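Two-arm pick and lift on the bench, part 3: handles and soft stuff

Parts 1 and 2 cover the rail and the wiring. Do those first. This one is just grip tuning, notes typed up fast between runs so bear with me.
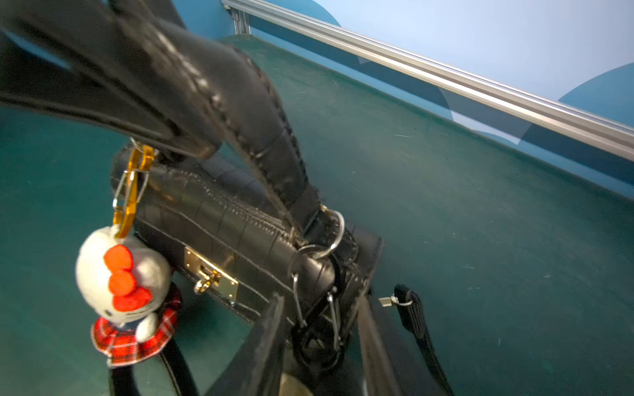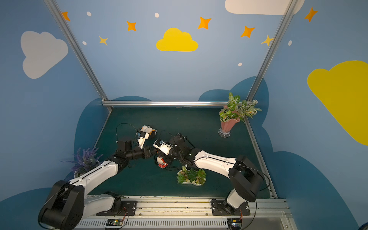

Wrist view of the bag lift first, then both arms over the mat.

What you need
Arms bolted to the front rail, both homed
Zirilum control script (the Maltutel fork works too, menus are different)
A bag with a stiff top handle
A plush or two
Hex keys, tape

1. Check the base plates. Push each arm sideways by hand, power off. Any wobble, tighten the plate bolts. I skipped this once and lost a whole evening.

2. Cables. Leave a loop at the wrist big enough for a full turn. Too tight and the wrist joint stalls halfway, too loose and it snags the other arm.

3. Speed. Start at 2000 on both shoulders. The default is 3000 and that's way too fast for two arms in a space this size. Go back up later if you want.

4. Plush first. Close on the body, not the head. Grip force 14. Lift slow, hold, put it down. If it squirts out sideways your fingers aren't parallel, go back to part 2 and redo the zero.

5. Now the bag. Grip force 19. Go for the top handle and come straight down on it. Expect it to hang at an angle, don't fight it in code, just leave more room underneath. Clip-on charms swing so wait a beat before you move sideways. Long straps drag on the mat, keep the other arm parked untill the strap is clear.

6. Both arms. Set the keep-out gap in Zirilum before you let them work near the middle. Run it once with nothing on the mat. Then one toy. Then two.

Trouble
Left arm jitters at the top: low supply voltage, mine was a bad plug.
Wrist camera blurry up close: normal, the handle is practically touching the lens. Focus for the mat instead.
Gripper reads closed but its not: rerun the zero.

Drotness finger pads are next, the Cabrera ones peeled. Settings file goes up when I've cleaned it out.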